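About the Codavdale Workshop

Drokisine keeps one folding cell at Codavdale, and a team of 4 sets it up and looks after it. The cell is a cloth-covered table, the garments and a pair of hand-held grippers.

Setup takes 30 minutes. We pull the cloth out, lay the first shirt and check that the finger screws are tight. 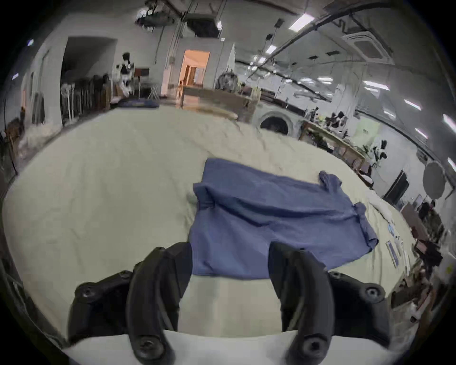 Fingers come off every 2 weeks for cleaning. We look at the mounting blocks at the same time and replace any screw with a worn head. Spare fingers come from Evham, and we keep 3 sets on the shelf.

Housings that crack go to our Long shop for repair. Small faults in the jaw we fix at the bench, and the gripper is tried on a T-shirt before it goes back into use.

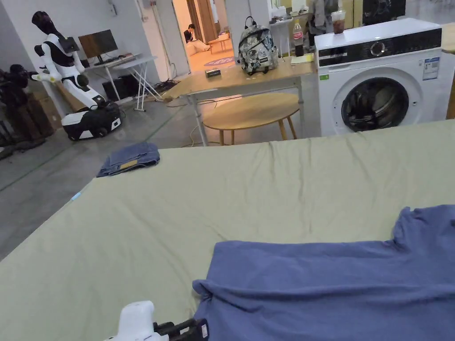

Gripper and blue T-shirt on the table, with folded jeans near the far edge.

The workshop is open to visitors in November. Please write to the Codavdale office first.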